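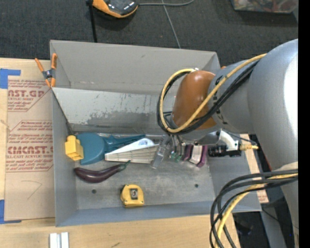 Figure 2. Open gray metal bin on a wooden tabletop.

Section 2. Preparing Pulp and Forming Seed Paper Sheets

This section covers first use of the Zaltar Seed Paper Kit with a class or craft group. Complete Section 1 (Unpacking and Rinsing) before you start. Allow one session for pulping and forming. Sheets dry overnight and can be cut into cards, tags or butterfly shapes at the next session.

2.1 Items required

From the kit:
Lagman mold and deckle, one set
Pulping pitcher with lid
Press board and sponge
Felts, one pack
Reltdale wildflower seed, one sachet

Not supplied:
Scrap paper, 200 g
Clean water
Blender reserved for craft use
Shallow vat, wider than the deckle on all sides
Old towels

Use plain office paper, newsprint or uncoated envelopes. Remove staples, tape and plastic windows. Glossy magazine paper and thermal receipts do not break down well and must not be used.

2.2 Soaking the paper

1. Tear the scrap paper into pieces no larger than a postage stamp. Do not cut it with scissors. Torn edges release fiber more easily.
2. Place the torn paper in the pulping pitcher.
3. Add warm water to the 1,000 ml line.
4. Press the paper down until all of it is under the surface.
5. Fit the lid and leave to soak for at least one hour.

Note: Paper may be left to soak overnight at room temperature. Do not leave it over a weekend. If you tear paper on Friday, store it dry and add the water on the day of use.

2.3 Blending

1. Transfer one handful of soaked paper to the blender.
2. Add clean water until the blender is two-thirds full.
3. Blend in short bursts until no printed fragments can be seen.
4. Pour the pulp into the vat.
5. Repeat until all the soaked paper has been used.
6. Top up the vat with 2,000 ml of clean water and stir by hand.

CAUTION: The blender is to be operated by an adult. Unplug it before clearing the blades.

CAUTION: Do not add seed to the blender. Blades will crack the seed coat and the sheets will not sprout.

For colored sheets, add a strip of construction paper to the last batch. Food coloring may be used but will stain hands and felts.

2.4 Adding seed

1. Open the Reltdale sachet and shake the contents into a dry cup.
2. Sprinkle half of the seed over the surface of the vat.
3. Stir once, slowly. Heavier seed sinks, so stir again before each sheet is pulled.
4. Keep the remaining seed for step 5 of Section 2.5.

Note: Seed starts to take up water on contact. Form all sheets in the same session. Pulp with seed in it cannot be stored.

Other seed may be substituted if it is small and flat. Poppy, yarrow and black-eyed Susan are suitable. Sunflower and nasturtium are too thick and will fall out of the sheet as it dries. Check that the species you choose is suited to your area.

2.5 Forming a sheet

1. Hold the Lagman mold with the screen side up. Set the deckle on top, flat side down, and grip both together at the short edges.
2. Lower the far edge into the vat at an angle, then level the mold below the surface.
3. Lift straight up. Shake gently from side to side while the water drains.
4. When dripping slows, remove the deckle. If the sheet has holes or thin corners, turn the mold over, touch it to the water to release the pulp, and begin again.
5. Scatter a pinch of the reserved seed over any bare area and pat down with a fingertip.
6. Turn the mold over onto a damp felt. Press the sponge across the back of the screen, wringing it out as needed.
7. Lift one edge of the mold. The sheet should stay on the felt.
8. Cover with a second felt and apply the press board with hand pressure only.

2.6 Drying

1. Move each sheet, still on its felt, to a towel in an airy place.
2. Turn the sheets once, when the top surface no longer feels cool.
3. Leave until fully dry before stacking.

CAUTION: Do not use an oven, iron or hair dryer. Heat kills the seed.

Damp sheets left in a stack will sprout or grow mold. For handing out in April, sheets may be made earlier and kept in a paper envelope in a cool cupboard.

2.7 Cleaning

Strain leftover pulp through the mold screen and compost it. Do not pour pulp down a sink. Rinse the screen from the back with cold water and dry it flat. Replacement felts and seed are listed on the Gukesix parts sheet.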